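# Robot hand did not open after stop: work paused at Zundthorpe hall

Work with robot arms at the Sindunero training hall in Zundthorpe was paused in November after a robot hand stayed closed when the stop button was pressed. A technician had two fingers caught between the hand and a plastic part. The technician was treated on site, had light bruises and returned to work on the next shift.

Sindunero confirmed the incident in a short statement to its customers and to the local press. The company uses the hall to teach its machines how to handle parts for the car industry: lifting brackets from shelves, placing fixtures on a plate and using hand tools. The hall has six robot stations. Only one of them was involved, but all were switched off the same afternoon.

According to the statement, the robot was holding a part above a shelf when the technician saw that the grip was not straight. The technician took the part from the other side to correct it, and in this moment the fingers of the hand closed more strongly. A colleague pressed the stop button. The arm stopped at once, as it should, but the hand kept its force. It had to be opened by the manual release at the wrist.

The company says this behaviour of the hand was partly intended. When an arm is stopped while it holds something heavy, it is often safer if the hand does not open, so that the load cannot fall on somebody's feet. For this reason the hand and the arm receive separate stop signals. The arm goes to a standstill, and the hand is supposed to reduce its force to a low holding level. In the Zundthorpe case the second signal was sent but the hand controller did not act on it.

The controller is made by Flotitz, which supplies this unit to several builders of robot hands. Flotitz said it received the log files from Sindunero and could repeat the fault on a test bench. The controller loses the stop message if it arrives while the unit is still writing a new force value. The window for this is very short, and the fault had not appeared in the normal acceptance test, where the hand is stopped only when it is fully open or fully closed. In the repeated test Flotitz used 400 stops at random moments, and the message was lost in two of them.

"We tested the stop in calm conditions, and the real work is not calm," the supplier wrote in its note to users. It has prepared new software in which the stop message is stored and handled first, before any other command. Until the update is installed, Flotitz asks users to keep hands away from the fingers of a powered unit also when the arm stands still.

Questions remain about the working rules in the hall. The written procedure at Sindunero says that a part may be corrected by hand only after the station is paused from the control desk. Employees told the works council that this was not always followed, as a pause also ends the recording, and the whole task must then be started from the beginning. On busy days it was quicker to reach in. The company does not dispute this. It says the procedure will be changed so that a recording can be continued after a pause, and that the pause will be possible with a foot pedal at every station.

The works council welcomed the pedal but asked for more. It wants the manual release to be marked clearly with colour on every hand. On the day of the incident the colleague had to look for it, and the people present did not all know in which direction it must be turned. Sindunero has agreed to the marking, and a short practice with the release will be part of the introduction for all new staff.

Becerra, the car parts firm for which most of the current tasks are done, said that its own production is not affected. Its robots at the plant use a different type of gripper and work behind a fence. The firm nevertheless asked its integrator to check whether a similar controller is in use elsewhere in the building. The answer was not available when this text was prepared.

The tasks themselves are simple to look at, and this is perhaps a part of the problem – people stand close and get used to the machine. Floor tape is used in the hall, but there is no fence.

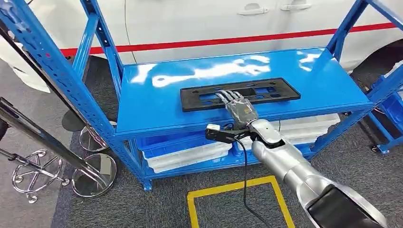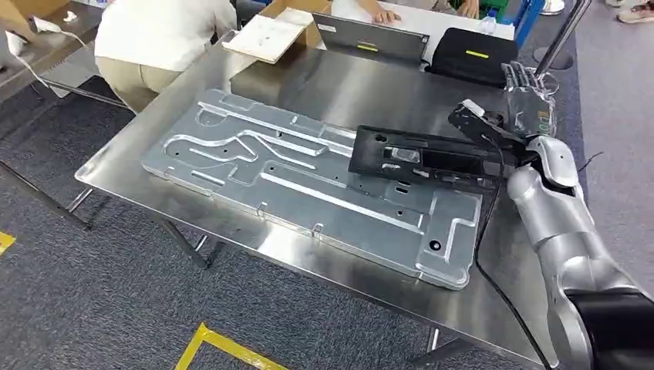
The stations will be started again one after another when the new software is installed and checked. The check will now include stops during closing and during opening of the hand, with a part between the fingers and without. Sindunero wants to carry it out together with an inspector from outside the company, and says that no station will run before the inspector has signed the report.

For the time being, the teams in Zundthorpe are working on the sorting of earlier recordings. The station from the incident will stay off longest. Its hand was taken down and sent to Flotitz, where the fingers and the force sensors are also being examined. The supplier wants to find out why the grip became stronger before the stop was pressed. There is no result on this point yet. One possibility is that the robot understood the pull of the technician as a slipping part and answered with more force, as it is trained to do.

Users of the same controller can request the update from Flotitz with the serial number of the unit. The installation needs an empty hand and a restart of the station.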